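Countertop

A countertop, also called a worktop or benchtop, is a raised, flat, horizontal surface built for work in kitchens, bathrooms, workrooms and laboratories. It is usually supported by base cabinets, although wall brackets and open frames are also used. The surface is fixed at a height suited to a standing user.

Materials

Countertops are made from natural stone, engineered stone, wood, metal, concrete, ceramic tile and plastic laminate. Granite resists scratching and heat but is porous and is normally sealed. Marble is softer and is etched by acids such as lemon juice and vinegar. Engineered stone consists of crushed mineral bound with resin; it does not need sealing, but the resin can discolor under hot pans.

Laminate is made by pressing layers of resin-soaked paper under heat and bonding the sheet to a particleboard core. Water that enters an open seam causes the core to swell. Stainless steel is common in commercial kitchens, where welded joints leave few gaps for dirt to collect.
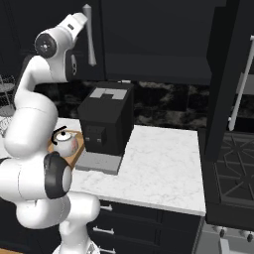

Computer rendering of a white robotic arm beside a countertop

Edges and joints

The front edge may be left square, beveled, or rounded over. A fully rounded edge is called a bullnose. A drip edge, cut as a shallow groove on the underside of the overhang, keeps spilled water from running back onto the cabinet face. Long runs are made in sections and joined on site. Stone sections are set with colored epoxy, and laminate sections are drawn together from below with bolts.

Installation

Base cabinets are leveled with shims before the top is set. Walls are seldom straight, so the back edge is either scribed to the wall or covered by a backsplash. Solid wood tops are fastened through slotted holes that allow the boards to move with changes in humidity. Openings for sinks and cooktops are cut with rounded inside corners, as a sharp corner concentrates stress and can start a crack.

Care

Most surfaces are cleaned with mild soap and water. Abrasive pads dull polished stone and scratch laminate. Oiled wood is recoated when the finish wears thin, and light burns or knife marks can be sanded out.

See also

Backsplash
Butcher block
Kitchen cabinet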